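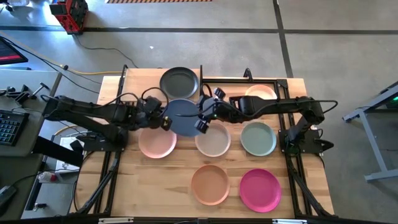 桌上的盘子,各种颜色

2021年11月12日

又拖了一个多月才更新。十月基本没写东西,忙搬家,忙换锅,忙着跟房东扯暖气的事。先记一笔吧,不然又忘了。

想说的是吃饭。准确点说,是一个人住以后怎么吃饭。

以前在Sitby那边合租,六个人一个厨房,灶台永远抢不到。晚上九点半才轮到我,煮个面,加个蛋,完事。那时候觉得等有了自己的厨房一定天天做菜。现在有了。第一个星期吃了四顿速冻饺子。

问题不在懒(也有一点懒)。问题是一个人的量太难买了。一颗白菜吃一周,炒,煮汤,醋溜,再炒,到第五天看见白菜就想出门。葱也是,一把葱用两根,剩下的在冰箱里化成水。后来学乖了,葱买回来马上切,装盒子冻起来,要用就抓一把。姜也冻。蒜不行,冻完味道怪怪的,反正我不喜欢。

十月底Poonam来住了两晚,她是真会做饭的人。进门看了一眼我的调料架,没说话,下楼买了孜然、芥末籽、姜黄回来。教我做豆子。红扁豆,不用泡,洗三遍,加水加姜黄煮到烂,另起一个小锅,油烧热,芥末籽下去噼里啪啦跳,再下孜然、蒜、干辣椒,整锅油倒进豆子里。就那一声“滋啦”,整个屋子都香了。我自己后来试了三次,第一次油不够热,没声音,味道也差一截。第二次糊了。第三次可以,配米饭吃了两大碗,剩的第二天中午热一热,比当天还好吃。

这个豆子现在是我家的固定菜了,强烈推荐。便宜,放得住,不挑锅。

说到锅。旧的那只不粘锅终于扔了,涂层掉得不像样。在Bravholm看了一圈,一只铸铁的要408,拿起来放下,拿起来又放下。太重了,单手端不动,洗锅的时候肯定要骂人。最后买了只碳钢的,335,也不便宜,但是轻。开锅开了一下午,窗户全打开,还是一屋子烟。现在煎蛋偶而还粘,煎豆腐已经没问题了。Imad说要再养一个月,让我别用洗洁精。他那只用了很多年,黑得发亮,看着有点羡慕。

餐具我倒是一直喜欢颜色杂一点的。成套的白盘子摆出来好看,但吃饭的时侯没什么心情。粉的装水果,深色的装炒菜,汤汤水水就随便了。这个纯属个人毛病。

还有一个心得,就是别在饿的时候去买菜。上周下班直接拐去Adamczyk,出来一看小票,76块,里面有两包薯片、一盒蛋糕、一罐不知道拿来干嘛的酸黄瓜,能正经做菜的只有一把芹菜。现在手机里存了个单子,照着买,买完就走。执行了两次,第二次还是多拿了蛋糕。

下周打算试试蒸鱼。一个人蒸一整条好像有点夸张,先买块鱼排试吧。谁有不腥的办法留言告诉我一下,姜片和料酒我都知道,想听点别的。

另外上次有人问Birkadmont那家面包店还开不开,开的,就是关门变早了,下午去基本只剩黑麦的。黑麦的也好吃,切薄,烤一下,抹黄油。

先写到这,豆子在炉子上。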